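Viltance brings its towel line back to Urnedmont store

22 January 2020

Shoppers in Urnedmont who have been asking after the Viltance bath towels since last August will be glad to hear they are on the shelves again, and in more colors than before. The Van der Linden home store on Kellmont Avenue put out the first of them this week, right inside the front door where the winter blankets used to be, and the staff say it has been a pleasure to have good news for the people who kept stopping by to check.

The towels are all cotton, with a thick looped pile on one side and a flatter weave on the other, so you can dry off with whichever you like best. They come in 11 colors, from plain white and oatmeal up to a deep plum that is new this year, and in 2 sizes, a regular bath towel and a big wraparound sheet that tall folks and small children both seem to love. Hand towels to match are expected in the spring, though the store would not be pinned down on a week.

"I had a list by the register, and it got so long we had to staple on more paper," said Sem Van den Broek, who manages the store and has sold linens there for most of his working life. By the time the line came back there were 113 names on it, and every one of them has had a phone call. Some wanted a single towel to replace one that went missing at a swim meet, and others wanted a full set for a new bathroom, and he was happy to talk through both.

The first delivery came to 2,117 towels, counting both sizes, and a second is on order for anyone who misses out on a favorite shade.
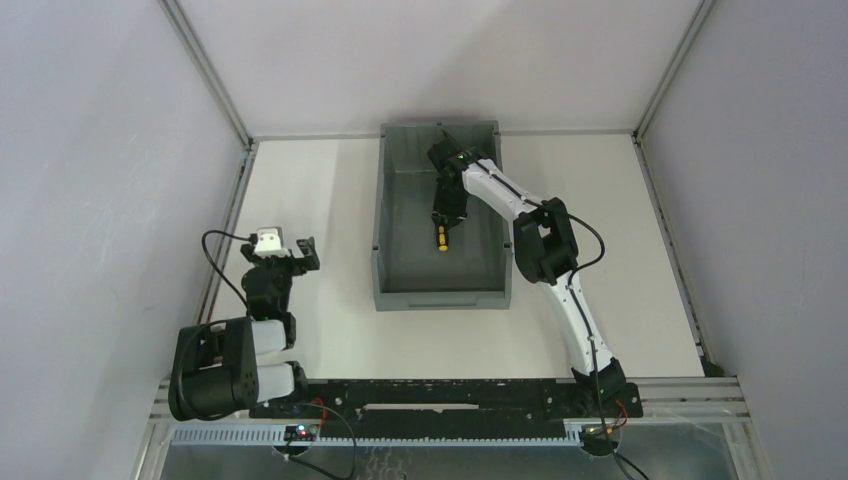 Van den Broek has a little washing advice for anyone taking a set home. Give them one warm wash before you use them, go easy on the detergent, and leave the fabric softener in the cupboard, as it coats the loops and they won't soak up water the way they should. Tumble dry on low, or hang them out if you have the yard for it, and give each one a good shake first. The plum should go in with dark colors for the first few washes.

Towels from the older line can still be matched in white, oatmeal and sea green. Bring one along if you're not sure of the shade, and the staff will hold it up against the new ones by the window.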